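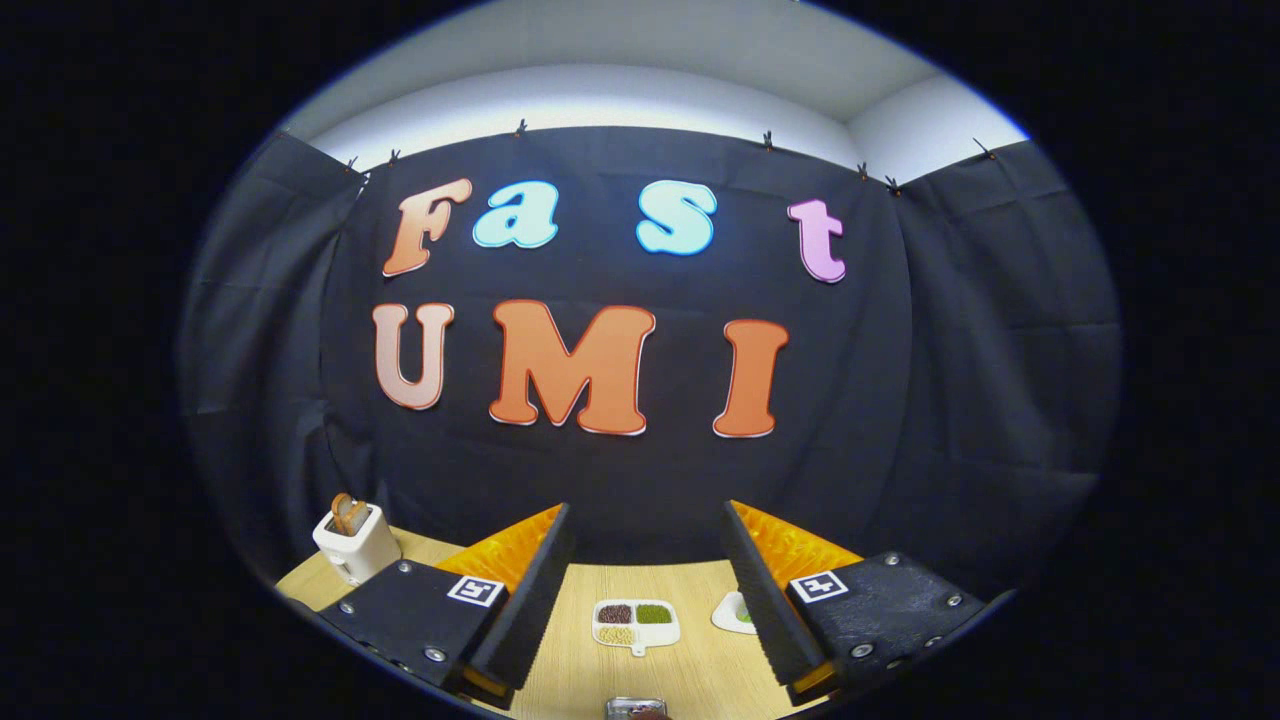 Mayor Linnea Halvorsen of Sundska has announced that the town's budget gap is closed, after officials moved it to a different spreadsheet.

The old spreadsheet showed a shortfall of $440,000. The new one is blue and has a tab called "Opportunities."

"We take debt very seriously," said Halvorsen, speaking from the third ribbon-cutting for the same bus shelter. "That is why we keep it in a separate file – with a password."

The password has been lost since December.

Council member Nelu Husar voted against the plan, then for it, then asked what the plan was. The minutes list him as "present, mostly."

A public hearing drew 132 residents. Each was given 40 seconds to speak and a parking ticket. The tickets are now the town's second-largest source of income.

Local firm Gemix was paid to study whether the town spends too much on studies. Its 191-page report recommends a follow-up.

Opposition leader Tyra Skjelbred called the whole thing a disgrace and promised that, if elected, she would use a green spreadsheet.

Polling shows the race tied, with most voters saying they would prefer the bus.

The bus does not stop at the shelter. A fourth ribbon-cutting is planned.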